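The open house at Brukari's workshop in Brernthorpe starts with a waiver, a name tag and a short talk about the future of work. The future of work, for the first 15 minutes, is finding somewhere to hang your coat.

After that it gets better. Brukari teaches robots by having people do chores while holding the robot's hand, minus the robot. You pick up a gripper, squeeze it and carry it around, and the software is supposed to learn from your example. My example was 6 failed attempts to pick up a sponge. More than 300 visitors had signed up for the day, and I felt for the software.

The room itself is long, with a curved white ceiling, a brick wall down one side and desks down the other. People kept working through the tour with the calm of zoo animals who have seen school groups before.
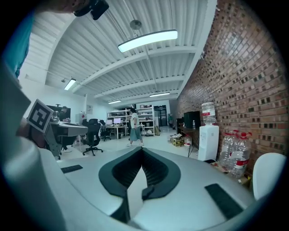
## The sponge wins

My second turn was on the Cistance, the company's newer model, which has softer springs and a higher opinion of its user. Two tries and the sponge was in the bucket. A polite cheer went up from the line behind me, mostly from people who wanted their turn.

The finished robots, we were told, will be ready to show in March. Visitors are asked to bring their own sponges.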